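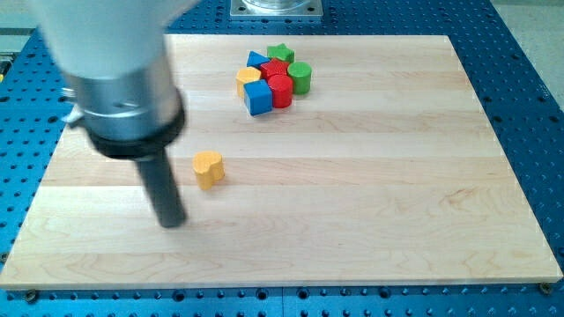
Last updated in March, 4:40 pm

Ticket 21: arm stops dead while pushing blocks
Opened by: Lesego Du Plessis, Plerville lab
Status: fix in place, watching

What happened
The arm was running the block pushing job on the wooden board. With the rod tip close to the board it threw a force limit fault and locked up. Same thing 9 times in one afternoon, nearly always on the left half of the board. Clearing the fault on the Gerlach controller brought it back, then it went again a few pushes later.

First try
Slowed the job down. No change at all, it just took longer to fault.

Second try
Swapped the tool cable for a spare from Savico. Still no luck, but at least the cable is ruled out!

Third try, and this one is great
Jogged the tip to the four corners of the board with the blocks off and wrote down the height at each. The front left corner was 3 mm higher than the saved plane. So the job was driving the rod down into the board and the arm was doing exactly what it should by stopping. I love it when a fault turns out to be the safety limit earning its keep.

Fix
Took the board up, cleaned under it, bolted it down again and taught a new plane. Raised the push height by 2 mm on top of that. The force limit stays where it was, please don't touch it.

Since then
Ran the heart, the stars and the cylinders all over the board, left side included, with no faults. The Tresent log is clean too. So happy with this one!

Still to do
Add the corner check to the start-up list. Leaving the ticket open until the night job has been through.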